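**Gulura road closed after slide – water and access info**

**plekari_north:** Slide came down between Gulura and Plindo before dawn. Both lanes are blocked. Power is back on our side, water isn't. 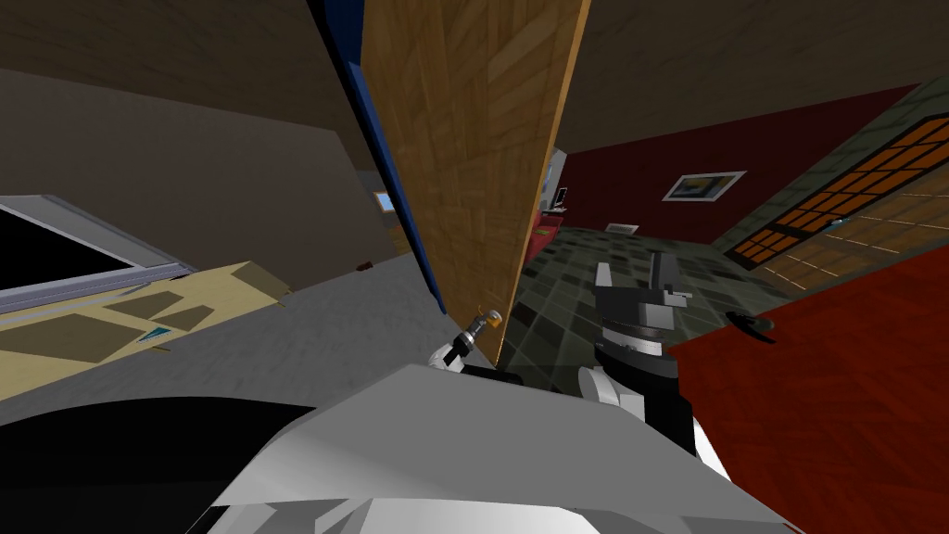 Is the Plindo tank water OK to drink? Boil it first until the notice is lifted.

**mosquera97:** They said two days for the road. I'd plan on a week – last September it took nine.

**plekari_north:** Last September was a washed-out bridge. This is just dirt and rock.

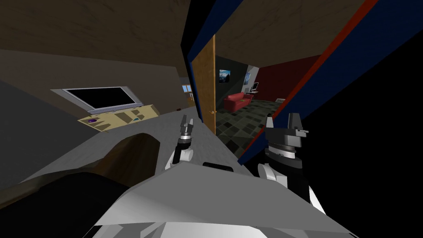 There are roughly 1000 people past the slide, and the store in Plindo is low on bread and diesel.

**hilltop867:** The Mosquera track is open to trucks, whatever the sign says. I drove it at noon.

**mosquera97:** Please don't send people up there. The sign is there for a reason.
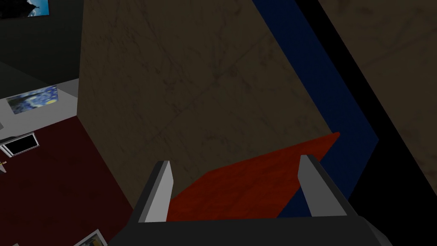
*Gripper and red slab, simulation view*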